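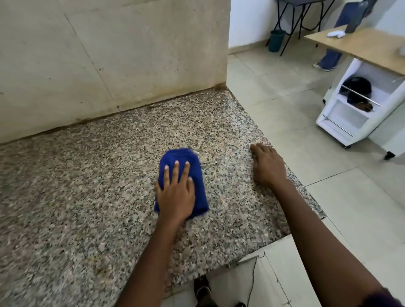
Ticket 1595 – Favadex fly order, wrong hooks + head cement not curing
Opened by: Tobias Oyelaran
Status: open, waiting on customer

Got my shrimp fly kit, 730 pattern. Two problems. Hooks are size 2, card says 6. And the head cement stays tacky, left it overnight and thread wraps still slide when I pull on them. Tied maybe a dozen, all the same. Need these for a trip in December.

08:40 – Hacer Soylu
Sorry about that. Can you read me the batch number on the cement bottle? Bottom, small print. Also which thread – the waxed one from the kit or your own?

09:15 – Tobias
Batch 213. Own thread, Dirkura, waxed pretty heavy. Bottle was full, seal ok.

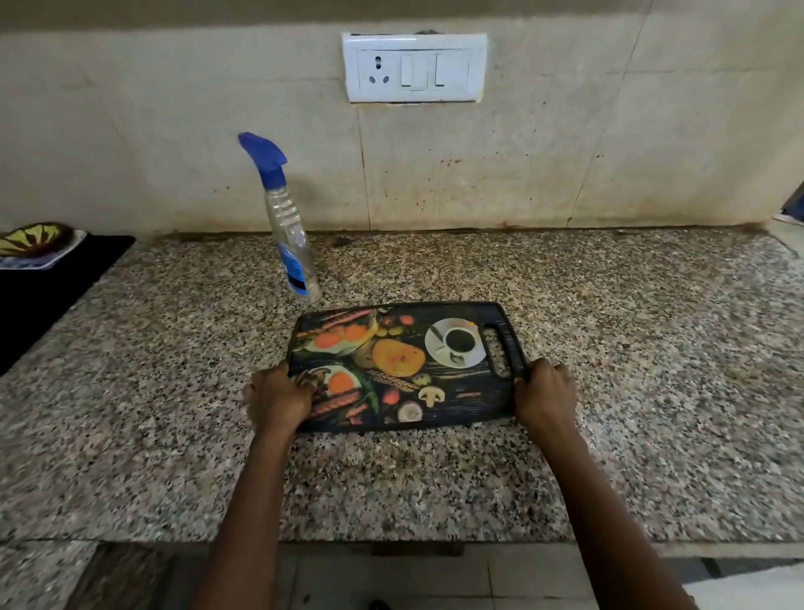 Counter and board, morning.

10:05 – Hacer
Checked w/ Tùng Quách in packing. Hooks are our mistake, wrong bin. Size 6 going out today, keep the 2s. Batch 213 has no other complaints so far. Heavy wax can keep cement from soaking in. Try:
– shake bottle a full minute
– unwaxed thread for the last wraps
– one thin coat, wait, then a second
Don't put it near a heater.

13:30 – Tobias
Did one with unwaxed. Will check it tonigth. Still want a new bottle if it's no good.

13:42 – Hacer
Fine, added a bottle to the hook parcel anyway. Leaving open till you report back. Nhàn La has the ticket after 5.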